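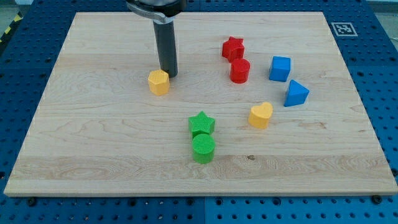
I have a thing about wooden boards. Cutting boards, serving boards, the big slabs you roll pastry on, the little one that only ever sees lemons. My cupboard is full of them standing on edge, and if you open the door too fast the whole lot comes sliding at your shins. So when people write in and ask me what to buy, I get a bit carried away (you've been warned).

The first thing I look at is the wood itself, and I'm a pale wood person all the way. I love that creamy, maple-like color with the grain running along it in waves, darker streaks wandering through like somebody dragged a spoon across pudding. It makes anything you put on it look brighter. Set a few colored plastic blocks on a board like that and even a plain yellow hexagon looks like candy! Dark walnut is handsome, sure, but crumbs show up on it from across the room and I don't need that kind of pressure at breakfast.

Second, knots. I used to send boards back for knots. I really did, I once mailed one back to a shop in Tirnberg over a mark smaller than a pea, and paid 15 dollars in postage for the privilege. Now I go looking for them. One small dark knot in a big light board is the bit my eye goes to every time, and as long as it's tight and smooth under your fingertip it isn't going to bother anybody.

Seams are fine too. Most big boards are glued up from strips, and you can usually find the lines if you tilt the thing toward a window. My oldest one, a Clulside I bought secondhand for 20 dollars, is made that way and has been through 4 kitchens with me. It has a burn on one side from a saucepan in my Tennant Street apartment, so that side faces down when company comes.

What I do care about is the edge. A nice thick front edge and slightly rounded corners, please. Thin boards skate around, and a sharp corner will find your hip bone in the dark.

As for looking after them, I'm lazy. I wipe mine down with a barely damp cloth, dry them right away, and stand them up so both sides get air. Every so often I rub in some mineral oil with an old T-shirt, leave it overnight and wipe off whatever hasn't soaked in. Last December I got fancy and tried a beeswax mix from the Andell market, and it smelled wonderful and left everything sticky until New Year's. Back to the plain oil!

Oh, and somebody asked whether a board should live out on the counter or get put away. Mine lives out, the big one anyway. It gets used for bread, for sorting buttons, for jigsaws (a 1,000 piece puzzle does not fit, I've tried, the sky always ends up on a tray). Next on my list is sanding the lemon board, which has gone fuzzy around the middle.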